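Sep 6, 2019

Sorting bench, small parts and cloths. Carried over from the August list.

Started with the old Trelitz drawers. 72 fasteners came out of the top one, mostly M3 and M4 with a few imperial strays that I put in the jar by the door. The drawer runners are worn on the left and I wouldn't put anything heavy back in there. Songül Tekin wants to keep the cabinet for paper stock. Fine by me as long as the labels come off first.

Main job was to settle how we lay out the table for sorting. Until now everyone has set it up their own way and then complained about the last person. Two containers seem to be enough:
– flat tray on the left for anything loose, unsorted or waiting to be folded
– white 15-compartment organizer on the right, three rows of five, for whatever has been sorted

Both go to the far side of the table so the near half stays clear for handling. I tried the tray in front of the organizer first and kept dragging cloth over the dividers. Side by side is better. Tried the organizer on the left as well, no real difference, but Songül found it awkward and she does more of this than I do.

The compartments are small. A pink cloth has to be folded in half three times before it will sit down inside one, and it springs up again if the last fold is sloppy. Rolling works better than folding but takes longer. Timed a run of 11 cloths each way:
folded – 127 seconds
rolled – a fair bit slower, lost the exact figure when the timer reset

Will redo the rolled run on Monday. For now, fold.

Colour order is still open. Songül's suggestion is to fill the back row first and work forward so that your sleeve isn't passing over finished ones. I was going left to right. Hers makes sense, but it means the labels need to go on the front rim where they can be read, and the Plakine labels don't hold on that plastic. Two had lifted by lunch. The Gallagher tape in the second drawer might do it. Wipe the rim with alcohol first and leave it a few minutes.

The tray is good. The rim is low enough to slide a cloth out flat, which the old Plumness box never allowed. If it gets linty, a damp sponge is plenty, please don't use the solvent on it.

Table top: check the clips along the front edge before starting, one each side. I leaned on the edge this morning and felt the top shift. Pushed both clips back in and it was solid for the rest of the day. Worth a look at the start of each session until we know whether they creep.

To do:
– repeat rolled run, 11 cloths, write the number down straight away
– tape test on the organizer rim, leave over the weekend
– decide colour order with Songül
– order a second organizer, same size, if the first holds up
– strays jar needs sorting (not urgent)
– find out who has the good scissors

Swept up and put the cloths back in the bag except the pink one. 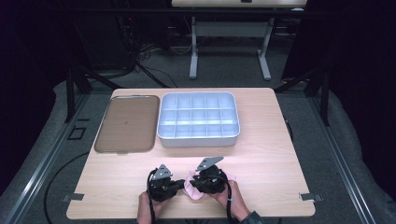
Table layout, tray left and organizer right, pink cloth at the near edge.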